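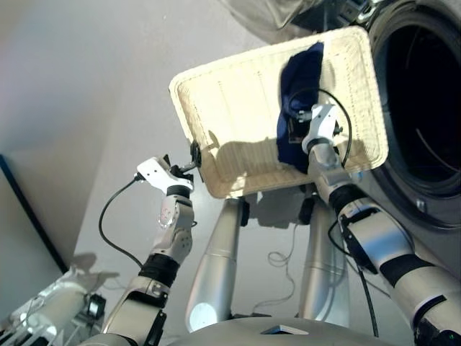
Slide 1. The basket, with one dark blue piece still inside.

Good afternoon, and thank you for coming. My talk is about small laundry, the kind of thing that gets lost between the washing machine and the drawer.

(Wait until people sit.)

Please look at the blue cloth on the slide. It may be a sock, it may be something else small. On a pale basket you see it at once. In our first tests at Brireven we used dark baskets, and dark pieces stayed at the bottom for days. So my first advice is very simple: choose a light colour for the basket.

Second point, the shape. A flat bottom is good for sorting. The rim should be a little raised, so that hands can hold it well. We compared two models, Kombo and Titier. Kombo is deeper, but people had to bend a lot to reach the last things. Most of them liked Titier more – I did also.

Slide 2. Numbers.

During the Wekia project we wrote down 2,300 small pieces of washing. Of these, 1,611 came back to the right drawer on the same day. I had expected a better result. (Say this slowly, the figures are small on the screen.)

Slide 3. What to do at home.

Tilt the basket towards the light before you put it away. Look into the corners. Pair the socks immediately, on the bed or on the table, and keep single ones in a separate small box.

If somebody asks about washing the basket itself: a soft brush, a little soap, then let it dry in the open air.

Questions until half past three. The paper copies are next to the door.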